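Handheld grippers vs. leader arms for a filing task?
Hobby Manipulation Board > Teaching and Demos

tlachance
Joined the board last September, first real question. I'm trying to teach a two-arm setup to pick a folder up out of an open-front desk tray and lay it flat on the table. So far I've been driving it with leader arms (the small copy arms you move by hand and the big ones follow). It works, sort of! I got 82 demos in and I'm worn out. Every time the folder catches on the side of the tray I can't feel it, so I yank, and the yank goes in the dataset. Would I be better off with the handheld kind, where you just hold the grippers and do the job yourself?

ishawky
YES. Switch. I did 800 demos handheld for a drawer task and my wrists were fine. You feel the contact through the jaws, you slow down without thinking about it, and the motion looks like a person doing a chore. Leader arms are great fun but for thin floppy stuff I wouldn't go back.

zdenka_b
Slow down a little, Ismail :) Handheld is faster, agreed, I love it too. But your arms can do things his robot can't. I recorded a lovely set of folder pulls and then found that a good chunk of them needed an elbow angle the robot will never reach. With leader arms that problem shows up while you're recording and you fix it on the spot.

ishawky
Fair, but you can filter those out afterward. You can't filter in a sense of touch.

zdenka_b
You can filter them if you have enough left over! I started with a small set and ended up with a tiny one.

tlachance
How bad is the tracking? That's my other worry. My table is in a corner and there's a lot of stuff on it.

slysenko
Clutter is fine, I'd even leave it in. If the policy only ever sees a bare table it falls apart the first time somebody sets down a mug. What kills tracking is turning your wrist so the marker cube faces away from the camera. Keep a face of each cube pointed up and you'll be good. I also pause for a beat with both jaws in front of the tray before going in, so all my demos begin from nearly the same pose.
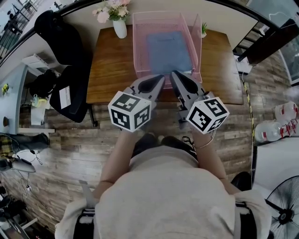
Effiong Demo Notes, Issue 5, p. 4

Both jaw tips at the near rim, the open side of the tray clear, cubes up. I start with the arms well forward like that and go in low for the folder. Flowers and the potted plant stay on the table the whole time.

tlachance
Oh, that helps a lot. So you come in at the front and never over the side walls?

slysenko
Front only, for this one. A mesh wall will grab a jaw tip if you let it.

zdenka_b
I'd still mix in some from over the side, Svitlana. Real desks aren't that polite, and Trevor's robot is going to meet a tray turned the wrong way sooner or later.

slysenko
Sure, as a second batch. I wouldn't put them in the first one.

ishawky
Second batch, agreed. And Trevor, keep the leader arm demos! Throw out the yanks and train on the rest together.

tlachance
Ordering the parts for a handheld pair tonight. I'll post the first batch when I have it, yanks and all.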